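Communiqué de presse

Bivasus acquiert les activités de peinture décorative de Prititz

Le fabricant de revêtements élargit sa gamme destinée aux professionnels du bâtiment et reprend le site de production de Clanine

Bivasus annonce la signature d'un accord portant sur l'acquisition des activités de peinture décorative de Prititz. L'opération comprend le site de production de Clanine, le laboratoire de mise à la teinte qui lui est rattaché ainsi que la marque Østergaard, commercialisée auprès des artisans peintres et des maîtres d'œuvre. La finalisation est attendue en août, sous réserve de l'avis des instances représentatives du personnel et des autorisations d'usage.

Les 307 salariés concernés rejoindront Bivasus à cette date. Leurs contrats de travail, leur ancienneté et les accords collectifs en vigueur seront repris sans modification. La direction du site de Clanine demeure en place.
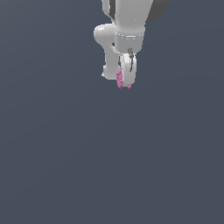

Le catalogue Østergaard compte 589 teintes en phase aqueuse, dont une collection de gris et de bleus minéraux élaborée pour les bâtiments publics. Il complétera l'offre actuelle de Bivasus, jusqu'ici concentrée sur les enduits de façade et les lasures. Les références et les conditionnements resteront inchangés jusqu'à la prochaine édition du nuancier. Les commandes en cours seront honorées aux conditions convenues avec Prititz, et les distributeurs conserveront leurs interlocuteurs commerciaux.

L'accord prévoit en outre la modernisation des 2 lignes de conditionnement de Clanine et le remplacement de l'installation de traitement des eaux de rinçage. Les travaux seront conduits par tranches afin de maintenir les livraisons pendant la haute saison des chantiers.

Prititz conserve ses activités de vernis industriels et d'encres techniques, qui ne sont pas comprises dans le périmètre de la cession. Les modalités financières de l'opération ne sont pas communiquées.

À propos de Bivasus
Bivasus conçoit et fabrique des enduits, lasures et revêtements de façade pour les professionnels du bâtiment. Ses produits sont disponibles dans 2 000 points de vente.

Contact presse
Service de la communication, Bivasus
Les demandes d'entretien et de nuanciers sont à adresser par écrit au service, qui y répond les jours ouvrés jusqu'à 17 heures.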